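Search this site
Enter keywords
Go

Jadik sorting cell: progress report to the Heiskanen fund
Feb 17, 2026
Prepared by Kaisu Kauppinen, with maintenance notes from Marjatta Koskela

The cell is running again and running well, and I am very pleased to be able to open with that. When we last reported, in September, the arm was dropping thin garments often enough that someone had to stand beside it for most of a shift. We have now put 2,033 picks through it since the gripper was rebuilt, and the log makes much happier reading.

Most of the trouble was in the fingers. The old pair had worn unevenly at the tips, so they met at the heel first and left a small gap at the end, exactly where a sleeve or a waistband needs to be pinched. Marjatta found it with a strip of paper: close the fingers on it, pull, and see where it slips. It slipped everywhere! She fitted a new pair from Drolano, reset the closing point and then did the paper test again on both sides.

We also moved the wrist camera's cable. It used to run round the outside of the wrist joint and rubbed every time the arm turned to reach the far side of the pile. It now goes through the inner clip with a bit of slack left in it, and the dropouts we had been blaming on the software have stopped. I owe the software an apology.

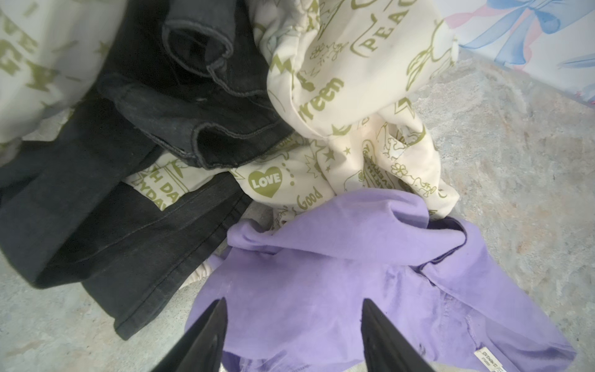
Mixed piles are where the new setup gets its hardest workout. Denim is heavy and drags whatever is lying under it, while light cotton folds away from the fingers if they come down too fast. We slowed the last part of the descent and lowered the grip force for the first touch, then let it rise once the arm starts to lift. Marjatta wanted to go slower still. We tried her setting for a day and kept it for knitwear only.

The care routine is now written down and taped to the control cabinet:

Start of shift - wipe the finger tips and the camera lens with a dry cloth, run the home cycle, do the paper test.
Every 100 picks - stop and clear lint from the finger slides.
Every 2,000 picks - check the mounting screws, look along the cable, run the full camera alignment.

We reached the first big check last week. One mounting screw had worked a little loose and has been refitted with thread lock. Everything else was as she had left it. The alignment took 20 minutes, and I had set aside a whole morning for it.

Still to do: the spare gripper motor from Jundar has arrived but has not been tested on the arm, and we would like to do that before we need it in a hurry. The lint is a bigger job than we planned for. Marjatta has sketched a small brush that would sweep the slides each time the gripper opens, and I would love to try it. It can come out of the parts money already granted, so we are not asking for more, only for your agreement to spend it that way.

You are very welcome to come and see the cell working. Mornings are best, before the piles get low.

Kaisu Kauppinen

We use cookies to remember your settings and count visits. Accept all / Manage choices

Related items
Jadik sorting cell: September report
Paper test for gripper fingers, step by step
Parts list and suppliers
Heiskanen fund: notes for grant holders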